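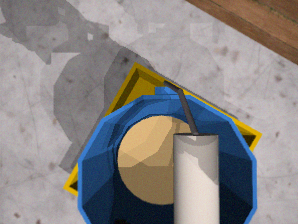
환절기 되면 주방이 제일 먼저 티가 난다. 냄새, 물때, 눅눅한 양념통. 여름 내내 미뤄둔 거 이번 주말에 몰아서 했고, 하면서 메모한 거 그냥 순서 없이 옮겨 적음. 우선 반죽 얘기부터. 둥근 반죽은 넓은 접시보다 옆이 올라온 그릇에 넣어야 덜 퍼진다. 파란 그릇에 살구색 공 하나 들어앉은 모양, 딱 그 정도로 옆에 여유가 있으면 됨. 밑에 노란 쟁반처럼 네모난 걸 하나 받치면 옮길 때 편하고 밀가루 떨어져도 쟁반만 털면 끝.

반죽 이어서. 수제비 반죽 밀가루 491g에 소금 한 꼬집, 식용유 한 숟갈. 물은 한꺼번에 붓지 말고 세 번 나눠서. 491g이 뭐냐고 물어보실텐데 우리집 계량컵으로 꾹꾹 담아 네 컵 달아보니 그렇게 나왔음. 500 맞춰도 아무 상관 없다. 랩 대신 젖은 면보 덮어도 되는데 물기 꼭 짜서. 안 짜면 겉이 질척해진다. 냉장고에서 하룻밤 재우면 다음날 훨씬 잘 늘어남. 급하면 30분.

그릇에 말라붙은 밀가루 반죽
뜨거운 물 쓰지 마세요. 풀 된다. 찬물 받아서 20분 두고 플라스틱 주걱으로 긁기. 수세미로 먼저 문지르면 수세미 버린다. 나는 두 개 버렸다. 배수구로 반죽 덩어리 흘려보내지 말 것. 망에 걸린 건 키친타월로 훔쳐서 쓰레기통.

도마
나무도마는 굵은소금 뿌리고 레몬 반쪽으로 문지른 다음 찬물로 헹굼. 세워서 말린다. 눕혀놓으면 아랫면에 곰팡이 온다. 기름칠은 완전히 마른 다음에, 식용유 말고 도마용 오일. 식용유는 나중에 쩐내 나요. 오일은 Escobar 거 쓰는데 125ml짜리 한 병이면 우리집은 일년 넘게 감. 얇게 바르고 하룻밤 두고 마른 천으로 닦아내기. 많이 바른다고 좋은 거 아님, 끈적거리기만 한다.
플라스틱 도마 김치물 든 거는 햇볕. 주방세제로 씻어서 베란다에 반나절. 한 번에 안 빠지면 두 번. 표백제는 진짜 안될 때만, 그리고 쓸 땐 창문 열고 다른 세제랑 절대 섞지 말기. 식초랑도 안 됨.

냉장고 문 고무패킹
면봉 말고 안 쓰는 칫솔. 따뜻한 물에 중성세제 조금 풀어서 주름 벌려가며 닦고, 물기까지 닦아야 한다. 여기 물기 남으면 일주일이면 다시 까매짐. 문이 헐거운지는 종이 한 장 끼우고 닫아서 당겨보기. 쑥 빠지면 그 자리가 벌어진 거. 드라이기 약한 바람으로 살짝 데우고 손으로 모양 잡아주면 좀 돌아온다. 너무 가까이 대지 마시고. 그래도 안되면 패킹만 따로 주문. 모델명은 보통 냉장실 안쪽 벽에 붙어있음.

칼 갈기
숫돌은 물에 담가두고 기포 안 올라올 때까지 기다림. 내 건 1087번. 번호가 이상한데 상자에 그렇게 적혀있다. 시장에서 산 거고 보통 쓰는 1000번 자리에 쓰면 됨. 각도는 동전 두 개 정도 칼등 밑에 괸 높이, 그 느낌만 손에 익히고 동전은 빼기. 한쪽 열 번 밀고 반대쪽 열 번. 힘 주지 말고. 다 갈고 나면 신문지에 슥슥 문질러서 거스러미 떼고 꼭 씻어서 쓸 것. 숫돌은 그늘에서 말림. 햇볕에 두면 갈라져요.
빵칼은 집에서 갈지 마세요. 해봤는데 망했음.

서랍이 뻑뻑할 때
나무 서랍이면 양초. 흰 양초 토막을 레일 닿는 데에 쓱쓱 문지르면 끝. 금속 레일은 먼저 진공청소기로 부스러기 빨아내고, 마른 붓으로 털고, 그다음에 윤활제. 주방이니까 스프레이 막 뿌리지 말고 천에 묻혀서 바르는 걸로. 손잡이 나사 헛도는 건 이쑤시개에 목공풀 묻혀서 구멍에 넣고 튀어나온 거 잘라내고 다음날 다시 조이기. 우리집 싱크대 문짝 세 개 이걸로 살렸다. 경첩 나사도 똑같이 하면 되는데 무거운 문은 이쑤시개 말고 나무젓가락 깎아서.

양념통 굳은 거
소금은 생쌀 몇 알. 설탕은 식빵 조각 하나 넣고 하룻밤 두면 풀린다. 빵은 다음날 꼭 빼고. 고춧가루는 무조건 냉동실, 작은 통에 덜어서 꺼내 쓰고 큰 봉지는 되도록 안 열기. 냄비 위에서 바로 통 흔들지 말 것. 김 들어가서 굳는다. 이거 알면서도 맨날 함. 통은 Ilico 유리병으로 거의 다 바꿨는데 뚜껑 안쪽 고무가 빠지니까 씻을때 조심. 배수구로 하나 보냈음.

행주 냄새
삶는 게 제일이긴 한데 귀찮으면 과탄산소다. 80도 물 2리터에 한 숟갈, 20분. 밀폐된 통에 하면 안된다 가스 찬다. 고무장갑 끼고. 그리고 널 때 반으로 접어 걸지 말고 펴서. 접힌 데가 안 말라서 거기부터 냄새가 시작됨. 행주 색깔을 정해두면 편하다. 우리는 흰색 그릇, 회색 식탁, 줄무늬는 바닥. 식구들이 안 지킨다는 게 문제긴 한데.

탄 냄비
스텐 냄비: 물 자작하게 붓고 베이킹소다 두 숟갈, 10분 약하게 끓이고 식을 때까지 그냥 두기. 나무주걱으로 밀면 떨어짐. 남은 자국은 한 번 더. 알루미늄 냄비엔 베이킹소다 쓰면 까매지니까 사과껍질이나 식초물로. 코팅팬은 불려서 부드러운 스펀지만. 코팅 벗겨졌으면 미련 갖지 말고 버리세요. Cliltonier 팬 오래 썼는데 가운데가 벗겨져서 이번에 보냈다. 뚜껑은 멀쩡해서 남겨뒀고 웍에 얼추 맞음.

싱크대 물때
구연산 한 숟갈에 물 한 컵, 분무기에. 뿌리고 키친타월 덮고 그 위에 한 번 더 뿌려서 15분. 수전 밑동은 타월 꼬아서 감아두면 된다. 대리석 상판에는 튀지 않게! 얼룩 생기면 안 지워짐. 다 되면 헹구고 마른 수건으로. 마지막에 안 닦으면 한 거 티도 안 난다.
배수구 뚜껑은 밤에 열어두고 자는 게 낫다. 덮어두면 미끌거리는 게 더 빨리 생기더라구요.

라벨
냉동실 봉지엔 마스킹테이프에 유성펜. 내용물이랑 날짜만. 봉지에 바로 쓰면 번지고 다시 못 쓴다. 붙이는 건 얼리기 전에, 언 다음엔 안 붙음. Telteneck 테이프가 냉동실에서 덜 떨어지긴 하는데 좀 비싸다. 그냥 문방구 거 쓰고 끝을 조금 접어서 붙여도 괜찮음. 국물은 납작하게 눕혀서 얼리고 다 얼면 책처럼 세워 꽂기.

빠진 거 있으면 나중에 추가할게요. 후드 필터는 아직 못했음. 기름때 심해서 다음 주에.

2025년 10월 25일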